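4.2 What the kitting trial changed

Arruda bought the two-armed robot to take over kitting, the job of moving moulded sole parts from shelf to bin before assembly. The supplier, Jistix, reported 2,373 completed transfers over the trial and counted each one as labour saved. We doubt that sum. The log also holds 279 stops in which a worker had to step in, and it does not record how long any of them took.

Two of the 8 kitters we interviewed had been moved to "supervision". Benedita Rebelo described her new post as the old one with more standing about. She still stocked the shelves, and now had to set the parts out in a fixed order. Hélder Godinho had lost his piece-rate bonus in February and had not been told whether it would return. Neither change appears in the supplier's figures.

The handling itself is also slower to judge than the word "transfer" suggests. A single shell may take up both hands (Figure 3), where a kitter would usually carry one in each.

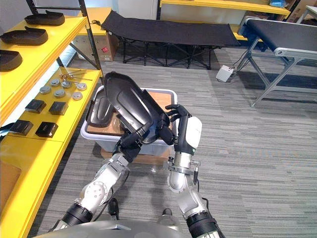 Figure 3. Both hands on one black shell over the white bin; a second shell lies inside.

4.3 Who answers for a stop

Managers and kitters gave different accounts of this. Martim Barros, who ran the shift, held that a stop belonged to Jistix until the arm moved again. The kitters said the lost minutes were put down to them.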